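Planning the cell before it is built

Sinia packs replacement parts at its Widthorpe site, and since February part of that work has been set out in simulation before anyone moves a machine. The line supervisor we spoke to has been on the site long enough to remember the previous attempt, when a cell was bolted down first and argued over later.

"The old way, you found out where people needed to walk once there was a guard fence in it," she said. "Now the packers look at the layout on a screen and tell us it won't do. It's cheaper to be told then."

The layouts are made in a package called Corkum. Each revision has a table, the arms and whatever storage the station needs, and a motion is run against it many times with the part in different positions. The current job reached 1194 runs before she agreed to release it to the floor.

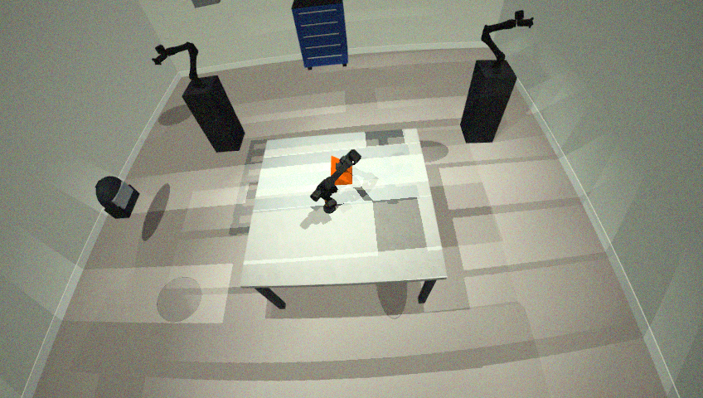

"Reach is the first thing we check. Then what happens when the part is turned the wrong way, as it will be. A packer corrects that without thinking. The arm has to be given it as a case."

Two of her packers now spend mornings writing those cases. Both were trained by Cloutier, the integrator, over five weeks. Their grade went up; the other four on the shift kept theirs, and she does not pretend this was well received.

"There was bad feeling, and there still is a bit. The hand work that's left is the awkward stuff - split bags, mixed orders - and it's harder on the wrists than the old mix. We rotate every hour now. We should have done that from the start."

Output per shift is slightly up. Stoppages are up as well, mostly short ones, and clearing them falls to whoever is nearest. She has asked for that to be written into the job description.

Asked whether the simulation matches the floor, she was cautious. "For distances, yes. For grip, less so. Cardboard dust isn't in the model."

The next layout is due for review by the late shift, who were left out of the first one.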